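Robot Learning for Manipulation
Course handout, unit 4: Learning two-arm tasks from demonstration
Posted 3 February 2021

Welcome back, everyone! I promised a gentler week after the optimization unit, and I think you'll find this one is (the math fits on one page, and most of it you've already met). We're going to talk about how a pair of robot arms can learn a job from people showing them how it's done, and then about one result from the Trilier study that I'm very fond of, partly for what it found and partly for how plainly it was reported.

1. The basic recipe

A person drives both arms through the task while we record camera views, joint angles and gripper openings. We call one run through the task a demonstration. The Trilier set has 917 of them. A policy is then trained to look at what the robot sees now and predict what the person did next. That's behavior cloning, and you wrote a small version of it in the Akside exercise, so dig out your old code before you start the homework.

The trouble, you'll remember, is drift. The policy makes a small mistake, lands somewhere the person never went, and makes a bigger one there. With two arms this gets worse in a particular way: one arm can be a hair late, and the other carries on as if its partner were already in place.

2. Action chunks

One remedy is to have the policy predict a whole stretch of motion at once. In Trilier the chunk is 40 steps long, and both arms share it, so the left and right motions are planned together. Please do the derivation in the Chávez notes by hand, even if it looks obvious. Every year a few people skip it and then get stuck on the overlap term, where the predictions from neighboring chunks are averaged with weights that fade with age.

There is a price, of course. A long chunk is slow to react, and if something slips early on, the arms may keep going for a while before the next prediction catches up. Keep that in mind when you tune the length yourselves — longer is smoother, up to a point, and then it gets stubborn.

3. What the cell looks like

Both arms stand on one long black rail and work over a plain pale floor with light gray walls on three sides. Each gripper has a small white housing mounted on it, with a purple cable looping back along the arm. The item between them is an open white box with a fitted black foam insert, and I'd like you to notice how dark parts nearly vanish against the foam, while the silver piece with the long shaft stands out. Think about what that means for a policy that works from pixels.

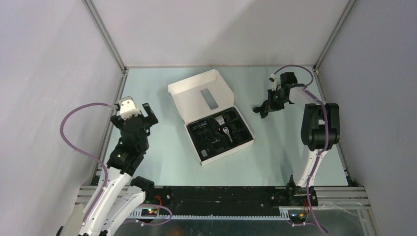

4. Homework

Retrain your Pramulex baseline with four different chunk lengths, keeping everything else fixed, and plot success against length. Write a paragraph on where the curve bends and why you think so. Rough plots are fine, but label your axes, please! We'll go over the results together before the April project proposals are due.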